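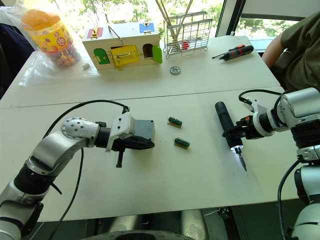
4. Bench Assembly Tasks

4.1 Task selection

The household chores in Section 3 mostly ask a robot to pick something up and put it down somewhere else. Shop-floor work asks for more. A part has to end up in one position, facing one way, and a fastener has to go in straight. We chose small enclosure assembly because it is common in repair shops and takes little table space. It also uses tools made for human hands, which many small shops already own and do not plan to replace.

We ran 722 trials with a two-arm setup on the Turkidari bench. Each trial covered one of 5 subtasks: placing a connector, seating a part in the enclosure, closing the lid, starting a screw, and driving it down. An operator could stop a trial at any time, and a stopped trial was scored as a failure.

In the trials that used a powered driver, one arm held the driver and the other was left free to handle parts. Figure 4 shows a moment from the bench work. The left gripper holds a black pointed tool with its tip in the side of a small gray box. A thin metal tip points down from the right gripper, and two small green-and-black components lie on the table between the arms.

Figure 4. Bench work with two arms and a small gray box.

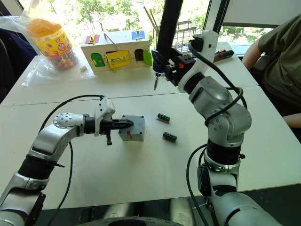 4.2 Handling the enclosure and lid

Lid closing was scored separately from screw driving. A lid that sits slightly crooked can look closed from above, and the screw holes then do not line up. Yorath scored every lid trial by hand, and Thái scored a subset again in January without seeing the first scores. They disagreed on 2 trials, both of which we dropped.

Most of the failures we logged came before contact between the lid and the box. The usual cause was a grip that let the lid turn a few degrees. Edge grips were worse than grips across the full width, but a full-width grip puts the fingers where the box has to go. The Mamari planner picked edge grips in nearly all lid trials, and we left that setting alone.

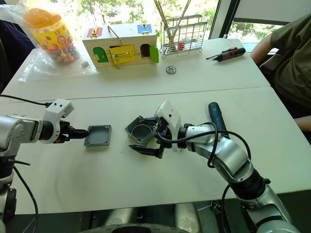
Reading time for this section: 5 min

In the lid subtask, one gripper holds the flat square lid by an edge while the other holds the open box. Neither part is clamped to the table, so an error in either arm shows up in the final fit. A person doing this job would correct by feel. Our controller had wrist force readings but used them only to stop, never to adjust.

We do not think these results support unattended use in a small shop. Connector placement is close to usable. Lid closing and screw starting still need a person at the table.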